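**Op shop crockery talk, notes to self. Slow down!! 18 mins incl. questions**

- hello, thanks for having me, loos out the back
- why secondhand: cheap, and the old stuff often outlasts the new. My whole cupboard cost less than one boxed set from the shops

**1. Looking**

- flip it over first. Foot ring. Rough foot = scratched table, fix w/ wet sandpaper
- tap it. Clear ring good, dull thud prob a hidden crack
- fingernail round the rim, you'll feel a chip before you see it
- crazing: fine for display, wouldn't eat out of it. Pass round the Velton plate (bubble wrap!)

**2. Lead**

- don't skip, always someone asks
- old bright glazes, esp. reds + oranges, treat as decorative unless tested
- home swab kits are hit and miss, say so
- no vinegary stuff, no leaving juice in it overnight

**3. Sets vs odds**

- people hold out for the full set. Years. Meanwhile eating off plastic
- buy the colour not the pattern. Blues forgive each other, whites don't (hold up the cream one next to the white one, yuck)
- pairs are heaps easier to find than sixes
- my Skundach run: 5 side plates, 9 cups, not a saucer in sight. Still looking. Pause for laugh, move on if none

**4. Cleaning**

- grey cutlery marks: paste of bicarb, soft cloth, go gently
- tea stains, soak overnite, same stuff
- gold rims never in the dishwasher. Say twice
- price sticker gunk = eucalyptus oil

**5. Where to look**

- Ghasemi market, get there early, cash
- tip shop, bring gloves
- deceased estates, be decent about it, don't haggle with the family
- lot 272 story ONLY if time

Questions. Leave last slide up while people have a squiz at the tabel.

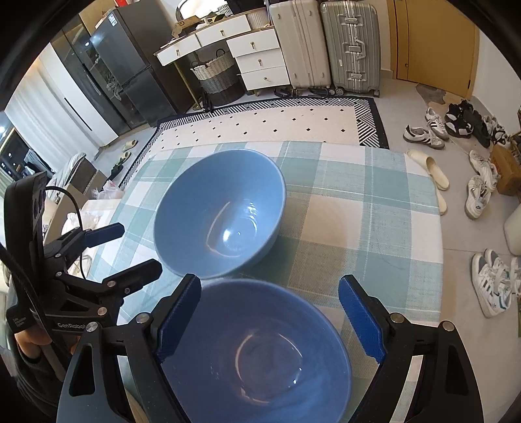 Sutusstead, September

Matching bowls, light blue, good shine on the inside. Checked cloth under them, so pale teal and beige go with blue too. Back to point 3 if anyone asks about mixing. Then tea, bring own mug, pack up the plates before the kids get at them.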